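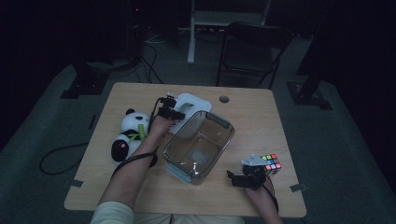
Abb. 1: Holztisch mit Behälter, Deckel und Zauberwürfel

Projektbericht: Kalibrierung des Magnetometers für den Kleinsatelliten Lileck
Verfasser: Đức Mai

1. Aufgabe

Der Kleinsatellit Lileck soll seine Lage im Orbit mit einem Magnetometer und einem groben Sonnensensor bestimmen. In meinem Teil des Projektes ging es nur um das Magnetometer. Es misst das Magnetfeld der Erde in drei Achsen, und der Bordrechner vergleicht den Messwert mit einem Feldmodell. Damit dieser Vergleich sinnvoll ist, müssen die Fehler des Sensors vorher bekannt sein. Gefordert war eine Lagegenauigkeit von 5 Grad.

Der Sensor stammt von der Firma Brametti. Das Datenblatt gibt einen Nullpunktfehler an, allerdings für den Sensor allein. Im Satelliten liegen die Batterie und die Kabel der Solarzellen in der Nähe, und beide verändern das Feld. Deshalb wurde die Kalibrierung am eingebauten Sensor durchgeführt.

2. Methode

Wenn man einen idealen Sensor in einem konstanten Feld in alle Richtungen dreht, liegen die Messwerte auf einer Kugel. Bei einem realen Sensor entsteht ein verschobenes Ellipsoid. Die Verschiebung entspricht dem Nullpunktfehler, die Form enthält die Skalenfehler und die Schiefe der Achsen. Die Parameter werden mit der Methode der kleinsten Quadrate geschätzt. Ich habe dafür das Programm Rulel benutzt und die Ausgleichung danach mit einem eigenen Skript überprüft.

Es wurden 4.000 Messpunkte aufgenommen. Leider war die Verteilung der Richtungen ungleichmäßig, in der Nähe der negativen z-Achse gab es eine Lücke. Der Grund war die Halterung, die dort den Drehwinkel begrenzt. Eine gute Verteilung ist wichtiger als eine große Anzahl von Punkten, das hatte ich am Anfang unterschätzt.
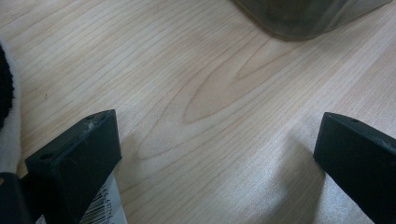

Dirk Ostermann wandte bei der Zwischenbesprechung ein, dass die Lücke an der z-Achse den Nullpunktfehler in genau dieser Richtung unsicher mache, und er würde lieber die Halterung umbauen, als später im Orbit mit einer falschen Korrektur zu arbeiten.

Dieser Hinweis war richtig. Nach dem Umbau wurden 1.260 weitere Punkte in dem fehlenden Bereich gemessen. Die geschätzte Standardabweichung des Nullpunktfehlers in z wurde dadurch deutlich kleiner, in x und y blieb sie fast gleich.

3. Einfluss der Batterie

Die Messung wurde bei 4 verschiedenen Ladeströmen wiederholt. Der Nullpunktfehler in y wächst annähernd linear mit dem Strom, deshalb lässt er sich im Bordrechner mit einem einzigen zusätzlichen Koeffizienten korrigieren. Für die x-Achse konnte ich keinen klaren Zusammenhang finden. Die Magnetspulen der Lageregelung müssen während der Messung ausgeschaltet sein. Im Ablaufplan ist dafür eine kurze Pause vorgesehen.
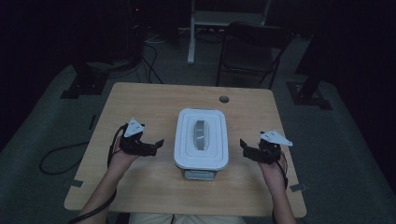
Abb. 2: Weißer Behälter mit aufgesetztem Deckel

4. Offene Punkte

Der Einfluss der Temperatur wurde nicht untersucht, die Klimakammer war bis Mai belegt. Außerdem fehlt eine Messung mit ausgeklappter Antenne. Das Skript für die Ausgleichung liegt im Projektordner unter dem Namen Dương, die Rohdaten befinden sich im gleichen Ordner.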